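磁带数字化这件事我终于要开一串了!家里66盘老卡带,全部转成电脑里的文件,刚刚录完最后一盘,现在兴奋得睡不着,想到哪儿写到哪儿,会很长,慢慢看。

先说都是些什么带子。一部分是我爸年轻时候翻录的歌,一部分是我妈学英语的教材,还有一小堆封面上什么都没写的空白带。最后这堆是宝藏,后面细说。

起因很普通。搬家,衣柜顶上拖下来一个饼干铁盒,打开就是那股味道,塑料加一点点霉,用过磁带的人闻一下就知道。我坐在地上挨个看侧标,我爸的字比现在工整太多了,歌名一笔一画,有错别字,错别字我也喜欢。

第一个问题当然是拿什么放。家里那台随身听电池仓漏液漏得一塌糊涂,直接放弃。我在二手群里蹲了一台Silstead的双卡座,399块,卖家说“通电亮灯,其他不懂”。懂的都懂,这句话就是“坏的”。

果然坏的。通电,亮灯,按播放,主导轴不动。拆开一看皮带化了,黑乎乎一滩,粘得到处都是。这东西沾手上洗三天都有印子,戴手套!!戴手套!!我没戴。

清化掉的皮带用的是酒精和棉签,很多很多棉签。轮槽里那一圈最难弄,要拿牙签裹着棉花一点点转着擦,擦到棉签上不再发黑为止。新皮带尺寸要量,我第一次买大了,音调飘得像喝醉了唱歌,换小一号就正常了。

顺便夸一下老卡座的结构,真的太好看了。压带轮抬起来那一下“咔哒”,几个杆子一起动,全是机械联动,看着就舒服。我反复按播放停止按了好久,我妈在旁边问我是不是又弄坏了。

压带轮也得擦。橡胶老化发亮的话容易打滑,甚至把带子卷进去。我的只是脏,擦完又黑又哑光,很有安全感。磁头同理,擦之前高频闷闷的,擦完镲片一下子就出来了,这个对比我放给全家每个人听过,反应都很冷淡。

然后是方位角(azimuth)。这个我以前完全不知道!磁头和磁带的角度差一点点,高音就没了,而每台机器录的时候角度都不完全一样。所以放别人机器上录的带子,最好拿小螺丝刀对着那颗调节螺丝轻轻拧,耳朵听着,最亮的那个位置就是。

教我这一招的是Sherif Mahrous,在Clura论坛认识的,他专门收老电台的节目带。我发了一段闷得要命的录音上去求助,他回得很短:“先切单声道,再拧。”切成单声道以后角度一偏,高频立刻抵消,对的位置特别好找。一句话省了我好几个晚上。

调之前记得给螺丝原来的位置做个记号,我是拿白色修正笔点了一下。放完别家录的带子再拧回来,要不然下次放原版带就歪了。

接下来说采集。卡座后面红白两个口,接到声卡的线路输入,注意是线路输入,别插麦克风口,插了麦克风口的声音又炸又糊,我见过有人拿那个录完了一整箱带子,心疼。

电平我定的规矩:峰值留到-6dB,宁可小一点。数字这边爆了就是爆了,救不回来,小声的话后期拉一拉完全没事。24位录音的底噪比磁带自己的嘶嘶声低太多,根本不用担心录小了。

采样率我选的48kHz。有人说要上96,我两种都录了同一盘对比,耳机换了几副,听不出来,文件倒是大一倍。当然你要是做专业存档另说,我这是家里听的。

录音软件用的Wilero,界面丑得很有年代感,但是有个功能我爱死了:检测到静音自动打点。翻录的歌曲带,一面放完,每首歌之间的分割点基本都给你标好了,手动挪一挪就行。遇到现场录音那种从头吵到尾的,它就抓瞎了,老老实实自己听。

有个坑一定要讲:嗡嗡声。我第一晚录出来全程一个低频的嗡,以为是卡座变压器的问题,差点又拆一遍。最后发现把卡座和电脑插到同一个插排上就好了大半,是地回路。剩下那一点,把信号线从电源线旁边挪开,没了!

讲到电脑,这也是整个过程里我最喜欢的一部分。我没用笔记本录,用的是一台淘汰下来的老台式机。老机箱空间大,能塞硬盘,能插一块正经的声卡,开着录一整天也不心疼。很多人家里角落都有这么一台,积灰好多年了,拿出来擦擦,干这个活绰绰有余。
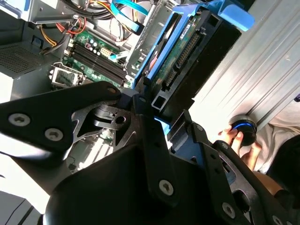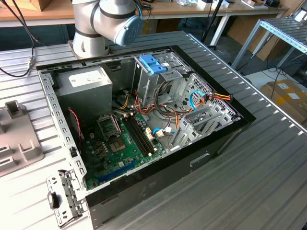
打开的台式机机箱。

给老台式机干这个活之前,我的建议是先把灰吹了,拿到阳台上吹,别在卧室。风扇一旦堵了转速就上去,声音大倒不影响线路录音,但是你旁边监听的时候会烦死。主板上那颗纽扣电池也顺手换掉,不然每次断电日期都归零,录出来的文件时间全是乱的,我有一批就是这样,整理的时候想哭。

硬盘这块我比较啰嗦:录音先写到本机硬盘,录完当天拷一份到移动硬盘,再拷一份放我姐家。磁带放几十年还能出声,硬盘可不一定给你这个面子。我姐对自己家变成异地机房这件事没有意见,前提是她那份里要有她小时候的录音。

声卡驱动是个玄学环节。系统里那些什么“增强”“环绕”“响度均衡”,全部关掉,一个都不要留。我有半盘录出来忽大忽小,就是响度均衡在后面偷偷帮忙。重录。

好,开始讲带子本身!最常见的毛病是压垫掉了。就是带子中间那一小块毛毡,粘在铜片上的,老了就脱落。没有它,带子贴不紧磁头,声音一会儿左一会儿右。拆一盘没用的旧带子,把压垫拆过来换上,用镊子,屏住呼吸。

外壳有螺丝的最好办,拧开像翻书一样打开。外壳是压死的那种就麻烦了,得沿着缝慢慢撬,撬完壳子基本报废,里面两个带盘整个搬到新壳里。我第一次搬的时候手一抖,带子弹出来一大圈,铺在桌上像一碗棕色的面。

面条是可以救的!千万别急着拽,先把猫关到另一个房间,然后找到没有打折的那一头,用铅笔插在轴心里一点点往回收。那盘带子我收了一个晚上,中间有一小段折痕,放到那里声音会暗一下,我留着没修。

断带也能接。要用专门的接带胶,别用透明胶,透明胶的胶会渗出来,粘到隔壁层上,过两年更惨。对齐,贴背面,也就是不碰磁头的那一面,多出来的边切干净。接好以后听,就“嗒”一下,过去了。

放之前先快进到底再倒回来,这一步别省。放了太多年的带子层和层之间会粘,先走一遍把张力松匀了再正式播放,卡带的几率小很多。听到尖尖的吱吱叫就马上停,拆开看看,可能是滑片干了。

还有一个很神奇的现象叫复印效应:歌还没开始,安静的地方能隐隐约约听见它的头一句,像鬼一样。是因为带子一圈一圈卷着,磁性印到隔壁那一圈去了。知道原理以后还是觉得很浪漫,一首歌提前预告了自己。

时间成本讲一下,免得大家冲动。磁带只能实时录,一盘六十分钟的就是六十分钟,没有快进这回事。我前后用了18天,下班回来换面,吃饭换面,洗澡出来头发滴着水也换面。后来给手机设了闹钟,铃声是翻面的“咔哒”,自己录的,得意。

不过这种慢我很享受!平时听歌三十秒不喜欢就切了,这次是被迫听完了我爸二十来岁的全部歌单。有几首我本来觉得土,放到第二遍开始跟着哼,现在进了我的常听列表。

翻录带最有意思的地方是“事故”。从收音机上录的,主持人的话没掐干净,前一首歌尾巴上挂着半句“各位听众”,然后咔,没了。我数字化以后分轨,这半句舍不得剪,单独存了一个文件夹,叫“咔”。

我爸说当年录歌手指要一直悬在暂停键上,等主持人一闭嘴就松开,是门手艺。我问他那这么多半句怎么回事,他说那是主持人不讲武德。

我妈的英语教材带则是另外一种快乐。朗读的人语速慢得惊人,每句后面留一大段空白给你跟读,空白里偶尔能听见翻书的声音。有一盘的B面被我小时候抹掉了一段,盖上去的是我在唱动画片主题歌,跑调,气势很足。我妈说她当年考前复习到那一课,直接听到了我。

防抹片!小时候没人理的两个小塑料片,掰掉就录不进去了。这次所有带子到手先看防抹片,没掰的统统掰掉再放进卡座,怕自己手滑按到录音。手滑这种事,按了一次就是一次的声音没了。

现在讲空白带那堆。第一盘,放了很久都是嘶嘶声,我都准备按停了,忽然出来一声咳嗽,然后是我外公的声音,在试机器:“喂,喂,有没有在录?”后面有人说“灯亮了就是在录”,是外婆。

我上一次听见外公说话是很小的时候,印象里只剩下个调子。这下全回来了,那个口音,句子末尾往上扬一点点。我当时戴着监听耳机,一动不敢动,怕碰到线。

那盘带子里他们就是在吃饭,聊白菜价钱,聊隔壁修房顶,有人进门,有碗碰碗的声音。后半段录音机大概被忘在桌上了,只有远远的说话声和一只鸡。我把整段都留了,包括鸡。

我妈听的时候一直在纠正里面的人,“没有那么贵!”“那是前一年的事!”隔着这么多年跟她爸妈抢话。我在旁边又开了手机录音,录她听录音。以后要数字化的东西又多了一份,哦不对,这份本来就是数字的,省事!

降噪要不要做?我的做法是存两份。原始那份一刀不动,FLAC封好;另外一份给家里人听的,轻轻降一点嘶嘶声。降太狠人声会变得像在水里说话,外公那盘我试过一次强降噪,白菜价钱听成了外星广播,马上撤销。

嘶嘶声听久了也是有感情的。我姐听了降噪版说“干净是干净,怎么感觉他们搬家了”。她说得特别准,那个底噪就是那间屋子的空气。所以发给亲戚的最后还是原始版。

文件命名救命经验:盘号、面、序号、歌名,按这个顺序,盘号写在一张小贴纸上同时贴到磁带盒。千万别用“爸爸的歌1”“爸爸的歌新”“爸爸的歌新新”,我前面几盘就是这么命名的,后来花了整个周末认领。

侧标和歌词纸我也全扫了,和音频放一个文件夹。有些歌光靠听是查不出来的,我爸写的歌名又是听音写字,拿着错别字去搜,居然在Clura上搜到另一个人家里的翻录带,错得一模一样!怀疑当年有个源头,大家都是从那一盘翻出来的。

说到查不出来的歌,有一盘最难。外壳上只印了一个词Thammasiri,没有曲目,内容是一支小乐队,手风琴特别突出,唱的什么我一个字不懂。我发到论坛,Sherif Mahrous说听着像是小唱片店自己出的现场带,他也没见过。有认得的朋友请一定留言!这首手风琴在我脑子里转了一个星期了!

有朋友问要不要送去店里做。量少又珍贵,怕弄坏的话送去很合理,先问清楚对方用什么卡座、给不给无损文件,只给MP3的我会犹豫。量大又喜欢折腾的,自己来,太好玩了。

设备单子给要入坑的人抄:一台修好的卡座,一根好点的红白线,一台能插声卡的电脑,监听耳机,酒精棉签,小螺丝刀,备用皮带,接带胶,铅笔。铅笔要六角的那种,圆的会打滑,卡带的齿轮孔就是给六角铅笔准备的(我坚信)。

磁带录完别扔!我现在都竖着放,倒到头,盒子盖好,放在离音箱远一点的柜子里,铁盒底下垫了一包干燥剂。以后说不定有更好的卡座,更好的声卡,还能再录一遍。

2019年10月13日,星期日,最后一盘录完。是盘很普通的歌曲带,B面放到最后自动停机,“咔哒”一声,Wilero上那条波形变成一条直线。我坐着看了一会儿直线,然后去给我爸打电话,他已经睡了。

下一步是11月外婆那边家里聚餐,我准备做一个歌单,当年的歌和吃饭那段录音混着放,不提前告诉大家,就看他们听到“喂,喂,有没有在录”的时候什么反应。我妈已经在旁边忍得很辛苦了。

补一条,刚才翻铁盒又在夹层里找到一盘微型磁带,答录机用的那种,小得像饼干。我没有能放它的机器。有闲置答录机的朋友,私信我!!坏的也行,通电亮灯就行!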